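Project report: The Work of an Extra at the Zeng Studio
Film History, second year
I-seul Noh and Dušan Malý

1. What we looked at

Our project is about background players at a small film studio, Zeng, in the last years before it closed. We wanted to find out how extras were hired and whether any of them moved up to speaking parts. Our main sources were the casting cards in the Vestholm collection and one long interview. We read 800 cards in July, mostly in the afternoons when the reading room was quiet.

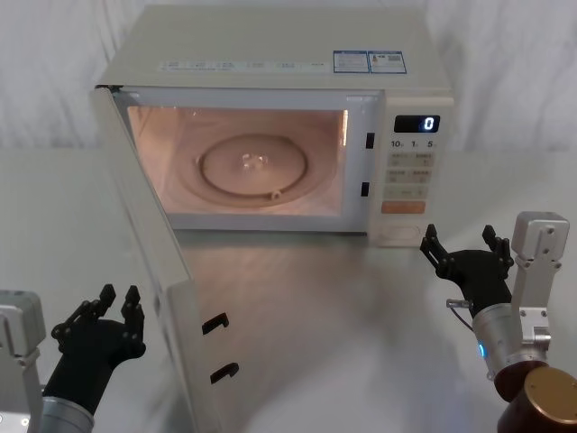
Figure 1. Microwave with the door open.

2. The casting cards

Each card gives a name, height, clothes owned and days worked. Clothes mattered a lot. A man with his own evening suit was called back more often than one without, and the studio paid him extra for it. The best example is Vratislav Michalík, who is in the ballroom scene of "Stolum" and then turns up as a waiter in the same film. He got his first line 4 years later, in "Uvow", and it is a short one — he announces a guest and leaves.
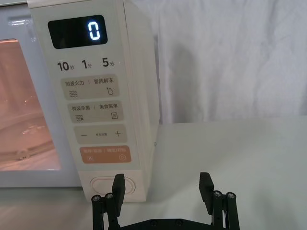 Hedvika Šťastný told us that we should not read too much into this. In her view the line went to whoever was standing nearest the door that morning, and the cards were filled in afterward by people who wanted to go home.

We kept her point in mind. The handwriting on many cards is the same for weeks at a time, so they may well have been written in batches.

3. Moving up

Only 3 players in our sample went on to credited roles. Two of them had stage experience before they came to Zeng. The third, Radoslava Vondráček, started in crowd scenes and ended with second billing in a comedy that we could not find a print of. We worked from the script and the press sheet.
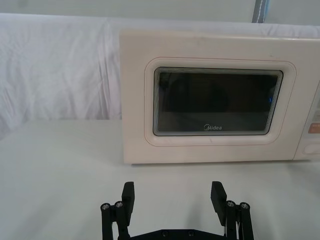 Figure 3. Microwave, front, door closed.

The press sheet calls her a newcomer, although by then she had been on the payroll for years.

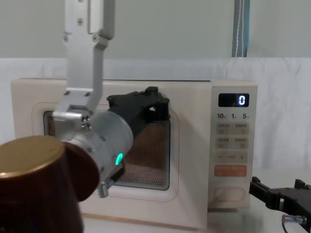
4. Problems and what is left to do

Some cards are missing for the final season. We also have only one interview, and it should be checked against the pay books, which we have asked to see.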